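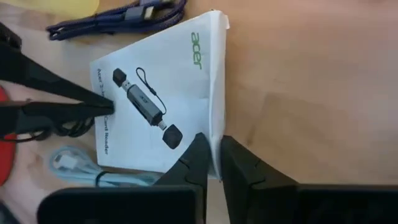 *Reading time: 6 minutes*

## 4. The Farewell as a Working Method

A stage farewell is supposed to happen once. The playbills in the McAlister collection suggest that performers took a more relaxed view. Of the 200 bills we read, 100 announce a last appearance of some kind, and very few of the people on them seem to have gone home afterward. They were "positively" leaving, then "positively and finally" leaving, and by the next November they were back at the Perngate in the same role, with a new hat and slightly higher prices.

The habit was well established by the time the Perngate opened in 1793. Its first manager sold the closing week of his first season as a farewell to the entire company, all of whom were already under contract for the second. The house accounts list this under "novelties." The profits were spent on candles and on a debt to a wig maker, who had also been promised that each payment would be the last.

We sorted the bills by how firmly the goodbye was worded. A plain "last night" committed the player to nothing, and could mean the last night of that play, or of that week. "Last night in this city" was stronger, though Sollside, across the river, counted as another city when it suited the box office. "Retiring from the stage" was the strongest form we found. Here the average stay in retirement was a little shorter than the average tour.

Audiences were not fooled, or not for long. Letters to the Sollside papers treat the farewell as a kind of family holiday, with its own flowers and its own tears. One writer complains of having wept at the same actress's departure on three occasions and asks if the third could be refunded. We found no reply – the theater's letter book has a gap that year, which may be the reply.

**Figure 3.** Tabletop, with two black grippers.

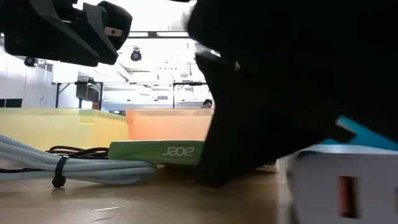 Tane Hollis objects that we are too hard on the players, and that a farewell was often the only night of the season when an actor kept the takings. On this reading the repeat goodbye was closer to a pay rise than a fib. The Perngate accounts give the point some support: in the six seasons where both bills and ledgers survive, the farewell nights are also the nights on which the manager's own share drops.

It does not explain why the managers joined in so happily. Our guess is that a full house sold oranges, and the oranges belonged to the manager no matter who was leaving. Section 5 takes up the return engagement, which was advertised in smaller type.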